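July 27, 2025

Up to 346 on the drinks task, out of the 2000 we promised Kistora. I did 19 this morning before my shoulder gave out and I went to sit by the door with a biscuit. Threw away four of them afterwards. Two I had dropped the bottle, one I reached for red and changed my mind halfway to green, and one I can't explain except that I was bored and it showed.

The plan still says a variety of natural grasps. I've been picking up bottles for a living since June and I no longer know what a natural grasp is. I know what mine looks like by mid-afternoon, which is lazy and comes in from the left. If the model learns anything from me it will be that. The Onddale people keep saying more data will smooth it out. More of what, though? It's the same shelf with the same colours in the same order, and me.
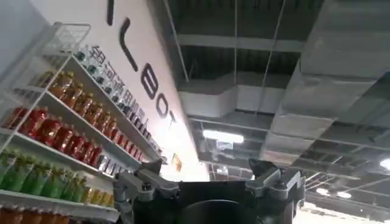
Ayuba Korletey thinks I'm being gloomy. The dull ones matter most, according to Ayuba, and a model that has only seen tidy shelves can be shown untidy ones later, once it can do the tidy ones at all. Besides, the failures I bin ought to be kept and labelled, as they might be worth more than the good ones.

I half agree about the failures. I went back and fished the four out. Labelling them took longer than making them, and the form has no box for bored.

The rest I don't buy. "Later" is where everything goes on this project. Moving the lights was going to be later. So was swapping the rows about, and getting a second person on the arm so it isn't all my bad habits. Wrote to Brultavlow asking whether anyone has tested the first batch on a shelf it hasn't seen. No answer yet. Asked for 12 runs, that's all, with the reds and greens swapped.

Shoulder better after tea. Must remember to charge the spare battery.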